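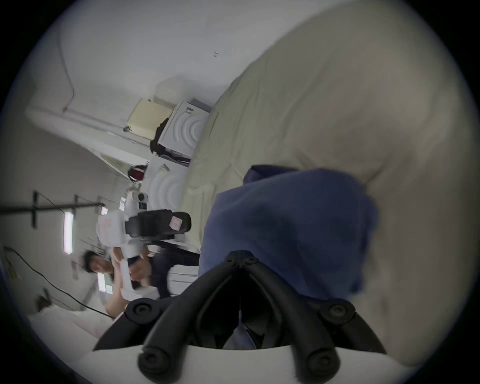 *A Grovus hand gripper, black fingers open, with a dark blue cloth on the bedding beyond.*

**Grovus puts its hand grippers up for hire, laundry included**

Skandero, the automation supplier that has spent much of its life selling conveyor belts to people who already own conveyor belts, is to offer the Grovus hand-held gripper kit for hire from October.

Each kit holds 2 grippers, chargers, a padded case and a manual that has been shortened following complaints. The operator takes one in each hand and does an ordinary household job with it, and the recordings are used to teach a robot the same job. Skandero's first job pack deals with cloth on a bed: picking it up by the corners, spreading it, folding it and starting again, which will be familiar to anyone who has ever made a bed with a child still in it.

The pack lists 100 short tasks. A fitted sheet is among them, at number 100, and customers are advised to work up to it. 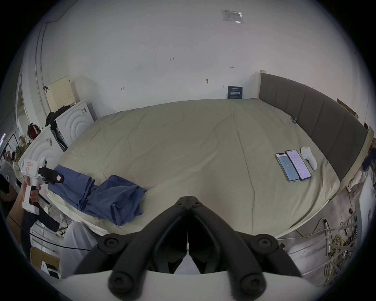

*Gripper in hand at the bedside, with a crumpled blue cloth waiting on the sheet.*

Hire runs for a minimum of 6 weeks. Delivery, collection and one training morning are part of the price, as are spare finger tips, which do go missing. Customers supply their own bed. Hilldale, the firm's depot, will handle repairs and has asked that kits come back without biscuit crumbs in the triggers.

A second job pack, Mizuno, covers kitchen drawers and will follow once the question of the whisk has been settled.
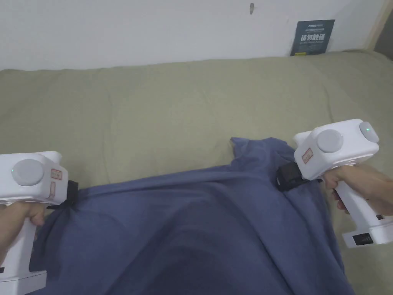
One early hirer, Grovus reports, found the handles comfortable enough but thought the training morning "could have been an email and a pillowcase", and would like a longer hire at a lower rate. Skandero is looking into the first half of that request.

Bookings open at 9 am on the first working day of October, through the Skandero hire desk.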